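Filareo Bench Cell
Sorting and kitting for small parts, at the bench you already have

Overview | Specs | Service | Ask us

The Filareo is a small pick-and-place cell for the jobs that wear people out: moving one light thing from a bin to a bowl, then the next one, then the next, until the shift ends. We built it for workshops where five or six people do everything, and where the person who packs the orders is also the person who answers the phone.

We love this machine and we'll try to keep our heads about it. It picks up light, rigid items up to about the size of a tennis ball. It doesn't handle bags, cloth or anything that pours. Inside those limits it is wonderfully steady, and it doesn't mind starting at 6 in the morning.

What changes at the bench

The first shop to run one every day was Dendia, a toy and novelty packer. Before the cell, two people stood at the sorting table all morning and swapped sides when their wrists got sore. Now one of them loads trays and checks what comes off, and the other has moved over to repairs and returns, a job that used to pile up until January.

Liette Wong runs that floor. She told us the part she hadn't expected was the talking. "You can hold a conversation while it works, and you can walk away from it. I couldn't walk away from the table before." She also told us the first week was annoying, and that she moved the bins 38 times before she liked where they were. (We've since added a layout sheet to the box — thank you, Liette!)
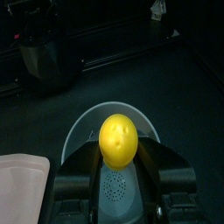

Do we need a programmer on staff to run it?

Any person who knows the job can set it up. You guide the arm by hand to the pick point and the drop point, save both, and run it slowly a few times before you turn up the speed. Most shops have one person who gets keen on it and shows the others.

The Acharya gripper

Every Filareo ships with the Acharya, our two-finger gripper. The fingers close from both sides and stop at a force you pick on the dial, so a soft item and a hard one can share a shift. A small camera rides at the wrist and looks straight down the fingers. When a pick goes wrong, the operator can pull up that view on the tablet and sort it out without leaning over the cell.

Finger plates come off with a single screwdriver. Keep the spare set near the bench, as you will want it sooner than you think if you handle anything gritty.

Specs

Fingers: 2, parallel closing
Power: ordinary wall outlet
Saved jobs: up to 1,337
Controls: tablet, force dial, stop button
In the box: arm, Acharya gripper, spare finger plates, tablet, layout sheet, mat

Service

Repairs go through our Hisonstead workshop, and the same people who build the cells pick up the phone. Tell them what you're handling and how it arrives at the bench. If we think the job is better done by hand we'll say so, and it does happen, mostly with tangled parts.

Want to try it on your own items? Send us a small box of them and we'll run them through the cell with you on a call.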